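# Chapter 3: The True Crime Episode and Its Shape

A television program about a real crime has a difficult task. The viewer often knows from the first minute who died, and sometimes also who went to prison. Still, people stay until the end. In this chapter we study how the writers of such programs arrange the known facts so that the viewer continues to watch.

Our main case is *Skullgate*, a series in which every season has 12 episodes and every episode treats one killing. We will look closely at "The Welville Road", written by Ebenezer Aryee. The episode tells of a murder in the small town of Ristodthorpe. The court file had 1,379 pages, and the script uses only a small part of them. Which part was chosen, and in which order it is told, are the questions of Section 3.1.
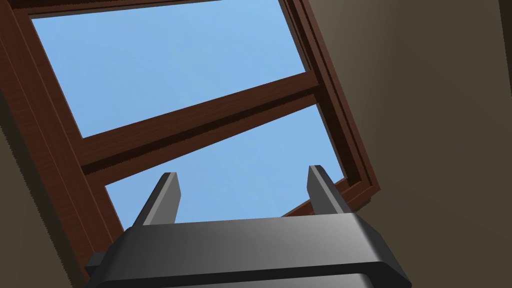

*Figure 3.1. A window in brown wood, seen from below, with blue sky behind the glass. Computer rendering.*

Most episodes of this type open with the discovery of the body – then they go back in time. The family speaks about the victim, and a detective describes the first hours of the investigation. A false suspect usually appears before the second commercial break. In "The Welville Road" this person is a neighbor called Gidey, and the episode gives him almost nine minutes. Students should notice how the narrator never accuses him directly. The suspicion comes from the music and from the order of the interviews.

Section 3.2 discusses reenactment, where actors play the real persons. Section 3.3 deals with the duty of the writer toward the family of the victim, a matter on which producers still disagree.

Before you read further, choose one episode of any crime series and write down, in the order of telling, when each important fact is given to the viewer. Keep this list – you will need it for the exercises.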